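Trestetti two-arm bench kit: anyone kept theirs past the trial?
Print this thread | E-mail this thread
Started by valentin_t, 2026-05-24
Reading time: 3 min

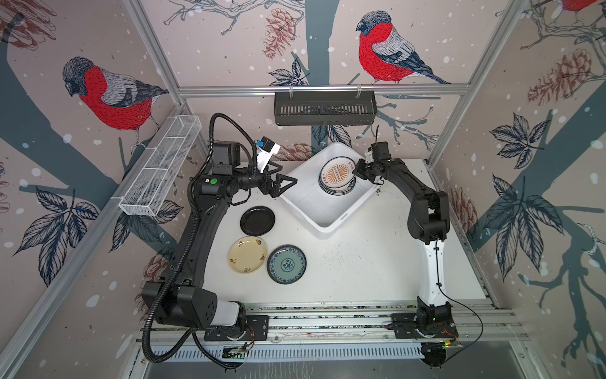
Plate job on the Trestetti, bin at the back, three plates on the table. Wallpaper not included in the kit.

valentin_t wrote:
Putting up my notes in case anyone else is eyeing the Trestetti. Two arms, one rail, a gripper on each, and a quote that made me go and sit in the car for a bit. I sell mismatched china online, and the dream is that something else moves plates between bin and table while I do the listings.

Assembly took me a weekend. The manual is 88 pages, a good share of it telling you to tighten things you've already tightened. Software is decent. You teach it a task by doing it over and over until you question your life choices, and then it has a go itself.

Plates standing on edge in the bin are the hard bit. Flat on the table is a different sort of hard. Mugs I haven't dared.

Cheers,
Valentin Tănase

boltus_refugee wrote:
Came over from a Boltus, so my standards are on the floor. Does the Trestetti still forget its home position when you switch it off at the wall? Mine did that on the loaner and greeted me every morning with a slow punch at the ceiling.

valentin_t wrote:
Not since the December update. It now homes very politely and takes its time over it, like a bloke backing a caravan.

N. Horgan wrote:
I'll be the grump. What's the actual rate? I sort crockery for a secondhand shop and I can empty a bin before the kettle boils. I'd want to see 500 plates through it with the breakages written down before I'd call it anything but an expensive hobby.
Noreen Horgan

valentin_t wrote:
Fair. I've done 125 with the finished routine. Two chipped, one dropped outright, and the dropped one was ugly. It is slower than you, Noreen. It's slower than me with a hangover. The point is that I'm not the one standing there.

N. Horgan wrote:
You're standing there watching it, though. Where's the saving?

valentin_t wrote:
I was sitting, for the record.

ducttape_deb wrote:
Noreen's right about the rate and wrong about the hobby part. We hired one through Duggan for a month and the second arm is what earns its keep. With a single arm you spend your days building little jigs to hold things at the right angle. My gripe is the fingers. Pointy ones are lovely for getting in beside a rim and hopeless on anything glossy and heavy. Ask for the soft pads when you order. They're an extra, naturally.

boltus_refugee wrote:
Everything's an extra. I half expected to be billed for the bolts.

clomholm_fan wrote:
Has anyone priced the Clomholm against it? Same sort of setup, wider reach, and their support people pick up the phone. I got a person on my second ring and was so surprised I forgot my question.

ducttape_deb wrote:
Tried the Clomholm at a demo day. Nice arms, but the teaching software logs you out after 20 minutes without a touch, which is precisely how long it takes me to find a clean cup. I'd still take it over a Boltus.

boltus_refugee wrote:
I'd take a pair of barbecue tongs over a Boltus.

N. Horgan wrote:
Valentin, what happens with the odd sizes? My bins have saucers stuck behind dinner plates and the occasional ashtray.

valentin_t wrote:
Different diameters are OK if you teach it a few of each. Saucers hiding behind bigger plates, no. It grabs the big one and the saucer comes along for the ride. I pull the small stuff out first, and yes, I can hear you typing.

N. Horgan wrote:
I wasn't going to say a word.

clomholm_fan wrote:
So are you keeping it?

valentin_t wrote:
Trial's got another week. I've asked Trestetti for a price on the soft pads and I'll post it when they answer. Noreen, if you want to send me a box of the really horrible stuff, I'll run it and put the breakages up, ashtrays and all.

N. Horgan wrote:
Box is packed. You're paying the postage.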